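I run the Leung Road shopwatch scheme, and I'm after two more people to help us put a dent in the shoplifting and bike thefts we keep seeing. We had 158 reports last year!
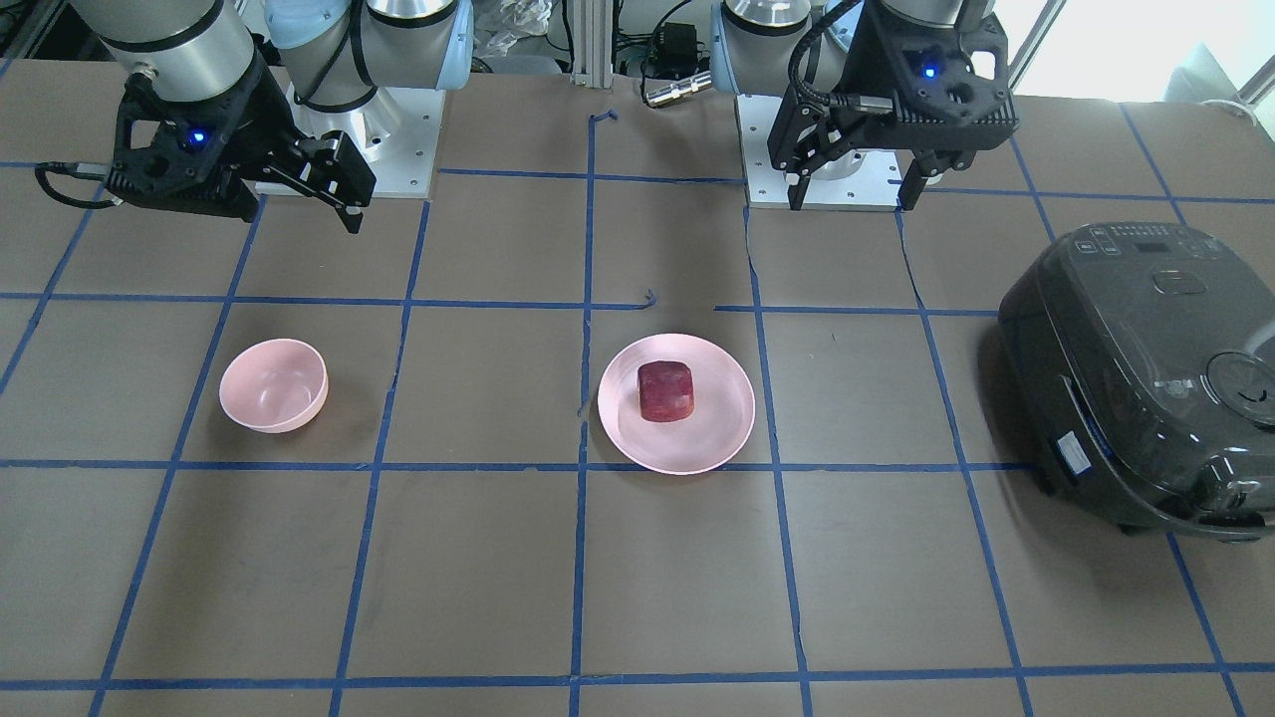
You'd do a couple of evenings a month, ringing round shops and passing notes to our local officers (no chasing anyone, please).
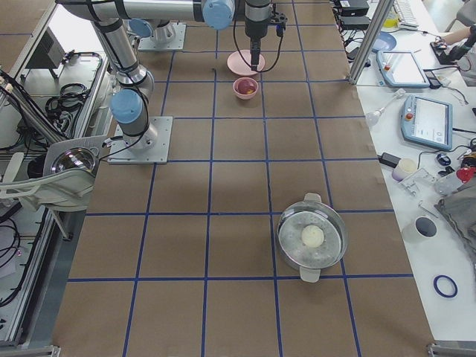 *Pink plate on the taped grid*

It's unpaid, but I'll cover your bus fare and all the tea you can drink. Training takes 2 evenings in November at Vikora Hall. 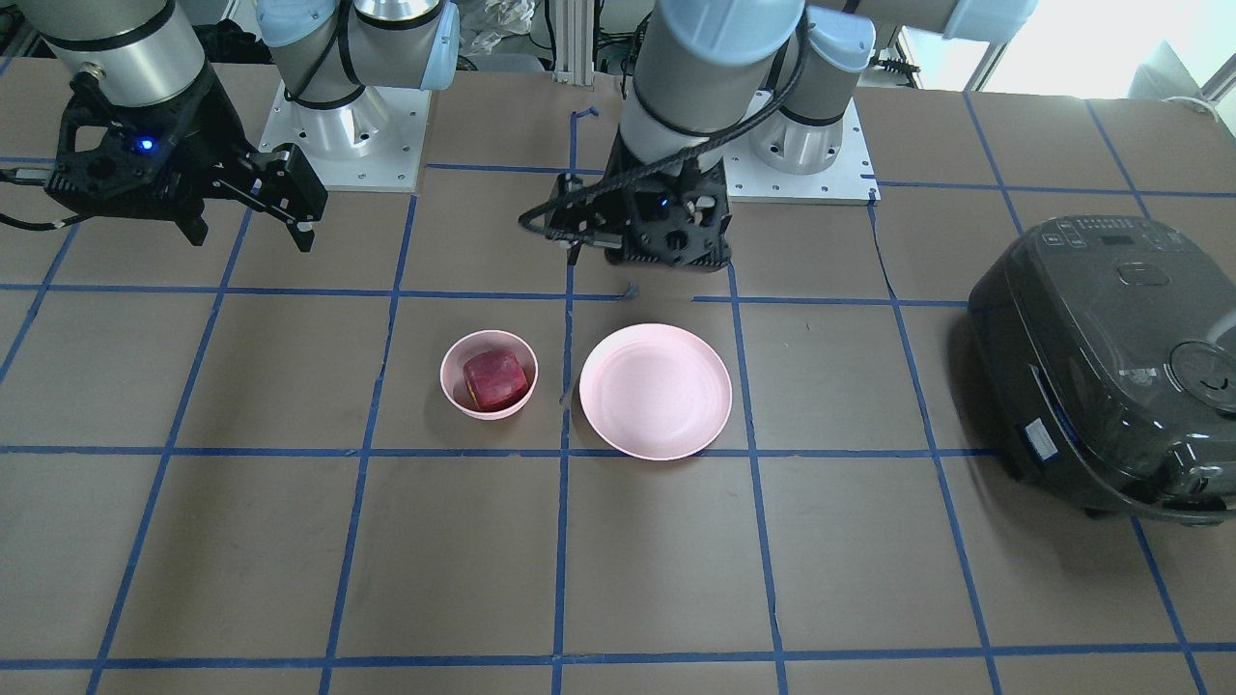
*Bowl, plate and rice cooker*

Fancy it? Pop a note through the door at 14 Leung Road.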